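Flukcombe Residents Forum
Shared Laundry and Drying Rooms
Topic: Proposed standard for communal clothespins, please comment

Sulastri Subramaniam
Building Liaison, Plorngate House

Residents are invited to comment on the following draft before it is added to the laundry room rules in December. The draft applies to the drying rooms at Plorngate House and Lammers Court. It does not apply to private balconies.

The present arrangement, under which clothespins are left on the lines after use, has led to complaints from both buildings. Pins left on the lines mark clean laundry, fall to the floor, and are swept up with the lint. In the past year the management office has replaced 523 of them.

The draft reads as follows.

1. Storage
Clothespins are to be kept in a shallow open tray on the counter of each drying room. Bags, jars and lidded tubs are to be withdrawn. A resident should be able to see at a glance what is available and remove a pin with one hand while holding a garment in the other.

The tray under consideration is a cream-colored plastic one with rounded corners and a raised rim. Plastic pins of mixed colors may be kept in it together.

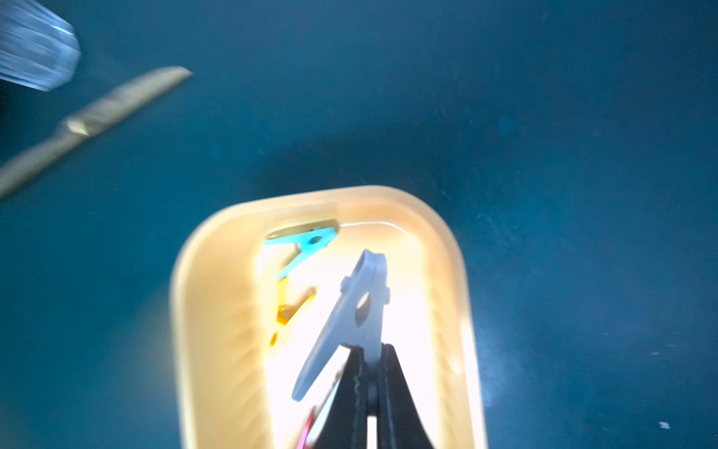
2. Return of clothespins
All pins are to be returned to the tray when laundry is taken down. Pins are not to be left on the lines overnight.

3. Damaged clothespins
A pin with a cracked arm or a loose spring is to be placed in the trash and not returned to the tray.

4. Personal clothespins
Residents may continue to use their own pins. The management office accepts no responsibility for personal pins left in the drying room.

Comments should be posted in this thread.

lammers_flat14
Resident

I support items 2 and 3 without reservation. I wish to record an objection to item 1. An open tray collects dust and lint, and a drying room produces a considerable amount of both. The lidded tub at Lammers Court has served adequately for six years. Its only defect is that the lid is frequently missing.

north_stair
Resident

With respect to the previous comment, a tub whose lid is frequently missing is an open container with higher sides. I have had to empty the one at Lammers onto the counter in order to find two pins that still closed. I am in favor of the tray.

I would ask that the draft specify a single color for each building. White for Plorngate and blue for Lammers would make it possible to tell when pins have been carried from one to the other.

Kidula
Resident, Plorngate House

I do not agree that colors should be assigned. Mixed colors are useful. When two households are sharing a line, one takes the yellow pins and the other takes the white, and there is no confusion about where one load ends. We have done this on the second floor for a long time. A single color would remove that option and would require the purchase of new stock when the existing pins are still serviceable.

I would also like to comment on the type of pin. The flat plastic ones with a hole in the arm are preferable to the wooden ones. They can be wiped clean, and they can be threaded on a cord if anyone wishes to hang them up.

lammers_flat14
Resident

The plastic pins become brittle near the window at Lammers. I have found several snapped at the spring. Wooden pins do stain if they are left damp, but they last longer in that position. May the draft allow each building to choose?

Sulastri Subramaniam
Building Liaison, Plorngate House

Thank you for the comments received so far. The following responses are offered.

On dust: the trays will be added to the cleaning list and wiped out whenever the lint filters are cleared. Residents who notice lint in a tray are welcome to empty it in the meantime.

On color: I see no agreement in the thread, and the draft will remain silent on the matter. Households may continue any arrangement that suits them.

On material: item 1 will be reworded to permit either plastic or wooden pins, at the choice of each building. At Lammers Court the tray should stand on the end of the counter away from the window.

north_stair
Resident

I accept the position on color, although I expect the pins will continue to migrate. Could item 2 state a time? "Overnight" is open to interpretation, and some residents take down their laundry very late.

Sulastri Subramaniam
Building Liaison, Plorngate House

Item 2 will be amended to read "after 10 p.m." The revised text will be posted on the notice board in both drying rooms.

Kidula
Resident, Plorngate House

10 p.m. is too early for those of us on late shifts. I request midnight.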